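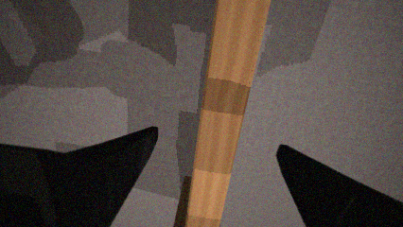
Could I skip the wrist view and just plan off the overhead depth, one of our early readers wanted to know, because the overhead one is so much easier to set up? You can, and for big boxes I'd say go ahead. For anything long and thin you'll want the wrist view running in Seltard before you close a gripper on it, so that's what we'll set up in this section.

Section 7: Wrist View and Grasp Check in the Simulator

I'm assuming you already have Skukent installed and the Bai planner talking to it (Section 5 if you don't). Everything from here on happens in simulation. Please leave the real arm powered off while you work through it — I've typed a command into the wrong terminal more times than I'd like to admit.

Setting up the view

1. Start Skukent and load your workcell. Wait for the status line to read READY. On my old laptop that's long enough to go get coffee.

2. Open a second terminal and start Seltard with the wrist profile:
seltard run --profile wrist

3. In the Views panel, pick Wrist and turn on Live. You should get a picture looking out between the two fingers. If you get solid gray, the view is attached to the base link. Go to Views > Attach To and choose the tool link.

4. Leave Noise set to Low. I know the clean picture is prettier! But the edge finder was tuned on grainy input, and with the noise off it gets way too confident and you'll tune everything else around numbers you won't see again.

Note: Seltard remembers the attach setting per workcell, so if you copy a workcell to a new name you'll have to do step 3 over again.

Teaching it what to grab

5. Jog the tool until the part you want runs between the fingers with open space on both sides. It doesn't have to be straight. A bit of lean is fine, the fit handles it.

6. Press Mark and click once on the part. Seltard grows a mask out from your click.

7. Look at the mask before you do anything else. Wood grain, shadows and bands of darker color across a part can all stop the mask short, and then you've got a grasp planned on one piece of a bar with the rest treated as an obstacle. If that happens, hold Shift and click each missing section, then press Merge.

8. Check the dark strips along the sides. A side face in shadow belongs to the part, but a gap behind it doesn't. Turn on Depth Tint and it's usually obvious which one you've got.

9. Press Fit Axis. A line should run lengthwise down the part. If it runs across, your mask is too short, so go back to step 7.

Caution: Fit Axis only knows about what's inside the view. If the part runs out past the top or bottom, Seltard has no idea how long it is, and the center of mass it reports is a guess. Type in the real length under Part > Known Size, or limit the lift height until you've measured.

Running the check

10. Set Samples to 100. The default is 600 and it's fine for overnight, but you'll be sitting there a while.

11. Press Check Grasp. Bai closes the fingers virtually from slightly different poses and scores each try.

12. Read the score. I go ahead with anything over 51 on small light stuff and I'm a lot pickier with long parts, which like to swing. Roughly one in five of my first tries comes back bad, and it's nearly always the mask.

13. If both fingers don't show as reaching the part at the same moment, open Offset and nudge the tool sideways a millimeter or so, then run the check again. Don't raise the closing force to cover it up. (I did that for most of May. The simulator didn't complain and the real gripper sure did.)

14. Save the grasp. Drivoseo picks up the saved file on its own the next time it builds a task, and you'll find it in the task list under the name you gave it.

Caution: A saved grasp keeps the finger model it was checked with. Swap fingers and every saved grasp needs to be checked again, including the ones that look the same on screen.

If the view lags

Turn off Depth Tint first — it's the greediest thing in the panel. Next drop the view rate by half. If it still stutters, close the overhead view while you're marking and open it again before step 11, where Bai needs it for the collision pass.

Section last updated 2018-06-27. The Offset menu moved in this release, so if yours is still under Tools you're on the older build and step 13 will look a little different.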